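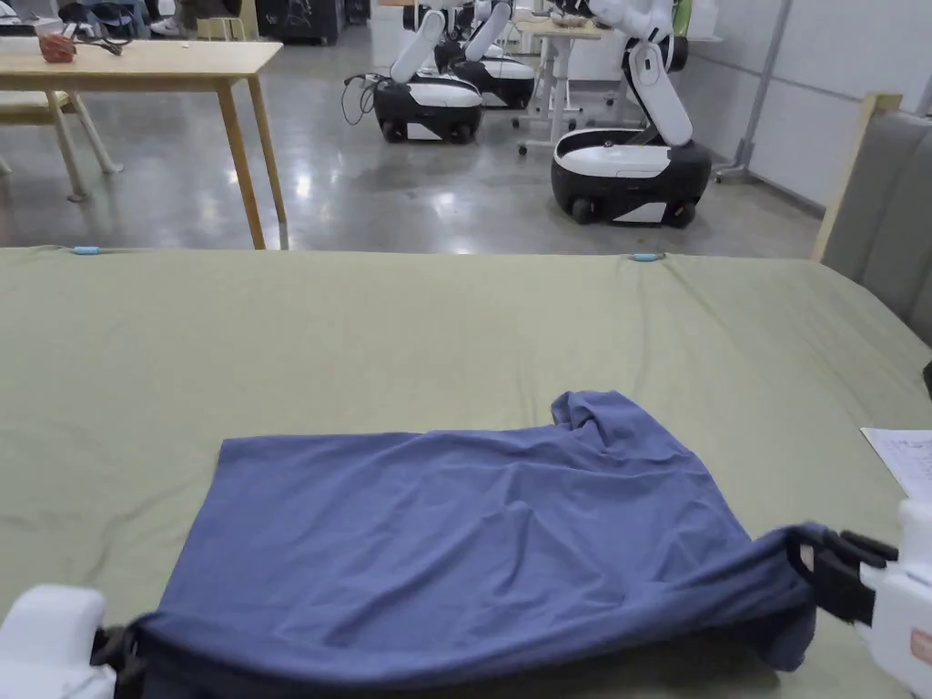

Slate blue on a sage sheet. Laundry thread, 1/6

Wrinkles in cotton are mostly set by heat and pressure. Water loosens the bonds between fibers, and they lock again in whatever shape the cloth dries in.

2/6 Overloading is the usual cause. I keep the drum under 82% full by volume. Past that, knits stay twisted through the whole spin.

3/6 Spin speed matters more than detergent. I dropped one step on the Stiris and ironing time fell by around 15 minutes a week.

4/6 Take shirts out while slightly damp. Shake once, pull the hem and side seams straight, then hang or lay flat.

5/6 Dryer sheets coat the fibers — fine for bedding, bad for towels and anything meant to wick.

6/6 Fadwa Saber asked about linen. Different fiber, much stiffer. Separate thread in November.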